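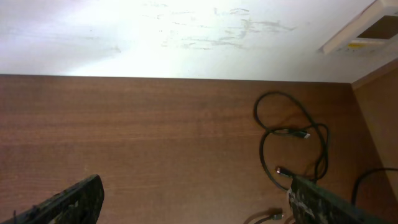
Kabel aufwickeln und wegräumen – kann das inzwischen eine Maschine?
Forum Haushalt & Automation > Manipulation > Praxis

tsol_frank
17/11/2020
Ausgangslage: Schreibtisch, schwarzes Kabel in losen Schlingen auf der Platte, Stecker liegen offen. Ziel ist ein gebundener Wickel in der Schublade. Ich nutze einen Arm von Tsolakis mit Parallelgreifer und Handgelenkkamera. Das Greifen an sich geht. Sobald aber zwei Schlingen übereinander liegen, zieht er an der falschen und der Rest kommt mit. Hat jemand so etwas zuverlässig am Laufen, oder ist das weiterhin Laborthema?

Elisa Marchetti
Laborthema. Biegeschlaffe Teile sind für einen Parallelgreifer der ungünstigste Fall, weil sich der Zustand mit jedem Kontakt ändert. Wir haben bei Pliltent 436 Versuche mit einem einzelnen USB-Kabel protokolliert. Brauchbar war davon knapp die Hälfte, und das bei gleichbleibendem Licht.

kabelbinder_nord
Knapp die Hälfte halte ich für ziemlich gut. Was war das Abbruchkriterium?

Elisa Marchetti
Fünf Minuten Zeitlimit oder Kabel vom Tisch. Ein Knoten zählte ebenfalls als Fehlversuch.

vakside_user
Widerspruch zu »Laborthema«. In der Konfektion werden Leitungen seit Jahren maschinell gewickelt und gebunden. Unsere Anlage bei Vakside macht rund 4000 Stück pro Schicht, Ausschuss vernachlässigbar.

Elisa Marchetti
Mit definierter Zuführung, nehme ich an. Leitung kommt gestreckt von der Rolle, Länge bekannt, Steckerlage bekannt. Das ist eine andere Aufgabe als ein Haufen auf einem Schreibtisch.

vakside_user
Zugeführt, ja. Die Frage war aber, ob Maschinen das können. Wer sein Kabel in eine Vorrichtung einlegt, bekommt einen sauberen Wickel.

kabelbinder_nord
Wer es schon einlegt, hat die Hälfte der Arbeit selbst gemacht.

Leonardo Colombo
Zur eigentlichen Frage: nicht an der Schlinge greifen, sondern immer am Stecker. Der ist steif, hat eine erkennbare Orientierung und liegt bei dir frei auf dem Holz. Danach senkrecht anheben, warten, bis nichts mehr pendelt, und erst dann neu aufnehmen. Schwarzes Kabel vor schwarzen Greiferfingern ist für die Segmentierung übrigens ungünstig. Helle Fingerkappen haben bei mir mehr gebracht als jedes neue Modell. Ich verwende die von Plurnel, 649er Ausführung, gehen aber auch selbst gedruckt.

tsol_frank
Am Stecker greifen habe ich probiert. Die Metallspitze reflektiert je nach Winkel, dann springt die Tiefenschätzung. Fingerkappen teste ich.

Leonardo Colombo
Dann am Kunststoffteil dahinter ansetzen und die Tiefe aus der Tischebene nehmen. Die Platte ist eben, mehr brauchst du dafür nicht.

altgeselle
Von Hand dauert das zehn Sekunden. Ich sehe den Anwendungsfall nicht.

kabelbinder_nord
Bei einem Kabel nicht. Im Schulungsraum mit einem Kabel an jedem Platz schon.

tsol_frank
Zwischenstand: helle Kappen montiert, Griffpunkt hinter dem Stecker, Tiefe fix über die Ebene. Das Aufnehmen klappt jetzt deutlich öfter. Das Wickeln selbst ist unverändert schlecht, beim zweiten Umlauf rutscht die Leitung zwischen den Fingern durch. Hat jemand Erfahrung mit einem Dorn als Wickelhilfe auf dem Tisch?

vakside_user
Also doch eine Vorrichtung. Durchmesser nicht zu klein wählen und den Dorn leicht konisch ausführen, sonst bekommst du den Wickel nicht mehr herunter.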